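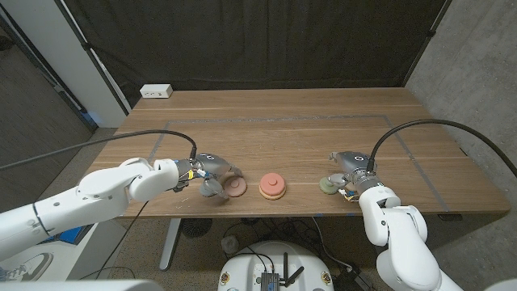

Haris Bhutto

Ticket 541 – Watura booking page drops confirmation emails
Opened 18/12/2022
Status: closed

Customers who book through the Watura page get the on-screen confirmation but no email. The booking itself is saved and shows up in the calendar. First complaint came from the Girnumico front desk, who had 19 bookings in one morning and not one email sent. Staff have been phoning people to confirm in the meantime.

What I checked first:
Spam folders on two test accounts. Nothing there.
Mail queue on the server. Empty, no failed messages.
Sending a message by hand from the admin panel. Arrived right away.

So the mail service is fine and the booking page is not handing anything to it. The template was last edited in September and worked after that, so I left it alone.

Turned on full logging and made a test booking. The log shows the booking saved, then a call to the Grilumlow plugin, then a timeout after 9 seconds. The email step comes after that call and never runs. Turned the plugin off, booked again, and the email arrived.
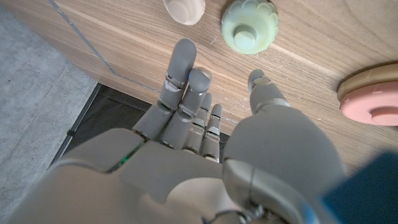 Grilumlow is only there to add the customer to the newsletter list. Its settings still pointed to the old list address, which was shut down when we moved accounts. Put in the new address and turned the plugin back on. Test booking went through, email arrived, test name showed up on the newsletter list.

Asked Butt support if the email step could run before the plugin call. They said yes, with a change to the order under Settings > After booking. Moved the email to the top and saved. It did not stick the first time – the page has to be reloaded before the Save button does anything. Second try was fine.

Then I put a wrong address in the plugin on purpose and booked again. The plugin timed out as before but the email still went out. Put the right address back.

Resent the missing emails from the admin panel using the booking list. 2 bounced because of typos in the customer's address. Passed those to the front desk to call.

Still open, moved to its own ticket: a plugin timeout does not raise an alert. It only shows with full logging on, and I have set logging back to normal because the files get large fast.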